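Busy board for my dad, buttons and a dial, any advice?

kfeng
Posted in Making and Mending

My father has lost a lot of strength in his hands and his therapist suggested something with buttons and a dial to practise on. The ready-made ones I found were 300 or more, so I'd like to build one over the winter. He is 74, used to fix radios, and won't touch anything that looks like a toy.

I want four push buttons in different colours, the round arcade kind, and one dial with numbers. My plan is a dark blue top with light grey sides.

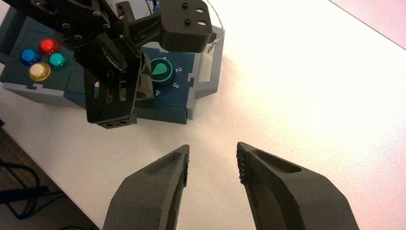

With the buttons in a diamond he can reach all of them without shifting his arm. Red at the top, blue left, green right, cream at the bottom. The dial goes to the right of them, numbered 1 to 4, with a pale green pointer and a lit ring. Is that too close together for stiff fingers?

Kaiwen Feng

daver_shed
I'd spread them out. My mum kept catching two at once when hers were close. Leave a good thumb's width between the rings.

ullico
Disagree with Daver. Close together is harder, and harder is the point of practice. Ask the therapist first though.

daver_shed
Harder is fine until he gives up on it.

cui_b
Get a bigger knob before you worry about spacing. I used one from Florneo, two small screws to fit. Whole board weighed 490 grams and slid all over the table until I put rubber feet on.

kfeng
Thanks. I'll cut a card template and let him try both spacings.

Comments (2)

marnie: Did he get on with the lit ring? My aunt found hers too bright in the evening.

oldpeg: Matt paint for the top, gloss shows every fingerprint.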